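Fulico Workshop Publishes Laundry Robot Build Notes, Advises Members to Keep Their Expectations Low

ZUVOLACH – Monday – The Fulico shared workshop today released the full build notes for Gala, its members' attempt at a humanoid robot that can help with the wash. The notes run to 113 pages. They include the wiring plans, the parts list and a long chapter on what the builders would not do again.

Fulico is not announcing a product. It has no launch date, no waiting list and no investor. Members have put 1,338 hours into the project over 2 winters, and the workshop's own position is that a person with a basket is still the better buy.
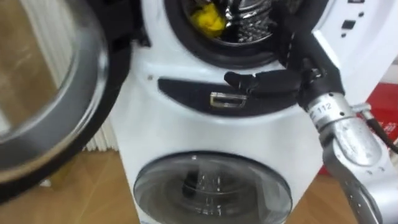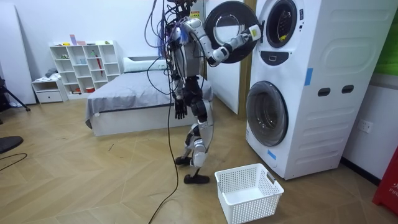

The work at hand: Gala and the stacked washer-dryer, with the upper door open.

One outside reader of the draft notes, Rosenthal, wrote back that the whole thing struck him as a very expensive way to avoid bending over, and asked why the group had started with a walking machine when an arm bolted to a shelf could reach the same door. He also wanted to know who would be folding.

The workshop has printed his letter in full as an appendix, partly as a courtesy and partly for lack of a good answer. The legs were in the plan from the first evening. Most of the people who voted for them had never built legs. A fixed arm would have cost less and left more time for the hands, and the notes say so on page 4.

Home robots have been promised for a long time, usually with a short video and a soft piano track. Fulico's members have watched those videos too, and several joined the workshop on the strength of them. What the videos tend to skip is the number of tries, who was standing nearby, and whether a person was steering. The build notes ask anyone reporting a result with Gala to write down all three. A door that opens once in front of guests is not counted as a result.

The same chapter takes on the word "autonomous," which the workshop has dropped from its own posters. Members may say what the machine did and under whose control. They may not say what it will do by spring.

There are things in the notes that other builders may find useful. The section on cable routing is detailed, and it was rewritten after the first version proved unreadable even to the person who wrote it. The hand chapter covers handles, rims and loose cloth separately, on the grounds that they have very little in common. Cloth gets the most pages and the fewest firm claims.

The parts list carries nearly 400 entries, with substitutes marked where members tried them. Prices are left out – they went stale faster than anyone could update them. Readers thinking of starting a similar build are advised to price the motors first and then sleep on it.

The notes are free to read at the Fulico front desk and may be copied for home or workshop use. Corrections are welcome in writing. The workshop will hold an open evening in November, starting at 7 p.m., where members will take questions on the build. No demonstration is promised.

Press contact: Fulico Workshop, front desk, Zuvolach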